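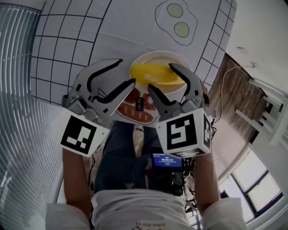
Perport Robotics Club > Projects > Galindo > Gallery

Galindo Project: Gripper Sessions

Galindo is the club's fall project on two-handed manipulation. Members work with hand-held grippers, and the recordings are used to train a pick-and-place policy for the Trostier arm. The set stands at 472 recordings, 252 of them with both hands. Each member logs 30 before moving on to labeling. The plate task, at the top of the page, uses the grid mat and a yellow food piece, with both jaws opened wide for the approach.

Tracking is checked against the marker on each gripper. Slow wrist turns give cleaner paths than fast ones. 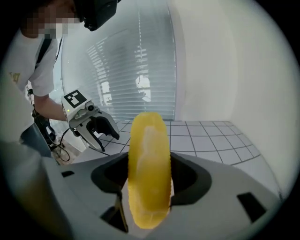
Gripper held out at arm's length, marker up, fingers open. Yellow piece upright in the near gripper.

Last updated: 31st October

Contact | © Perport Robotics Club | Back to top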